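Windix Hand Grippers, Pair, from Flandano
Reviewed 8th August

I bought these to record folding jobs for a robot arm that has yet to fold anything of mine. You hold one in each hand, do the chore the way the arm is supposed to do it, and the Feltulier software turns your movements into something the arm can chew on. That's the pitch, and most of it holds up.

Setup took me 10 minutes, 5 of them spent finding the right sheet in a booklet that covers 3 other products. The grip is comfortable and the squeeze is light. You will still feel like a lobster for the first hour. Cloth is the real test, and the tips did better than I expected with thin fabric. A single layer at a corner comes up cleanly if you go in slowly. Go in fast and you get the corner plus whatever was under it.

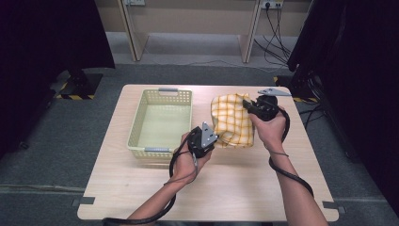
Checkered cloth, one gripper on the corner. Basket on standby.

My main complaint is the cables. They're coiled, so they stay off the work well enough, but they tug a little at full reach and I have caught one on my elbow more often than I'd like to put in writing. A wireless version is promised for November. I have been promised things in November before.

The other gripe is weight. After 2 batches of towels my wrists wanted a word with me, and the optional Sin wrist support costs extra – of course it does.

Recordings have been solid. I lost one session in the first week, and that was me pulling the plug with my foot.

Good for: towels, napkins, small shirts.
Less good for: fitted sheets, though I can't do those with my own fingers either.

Rating: 3 out of 5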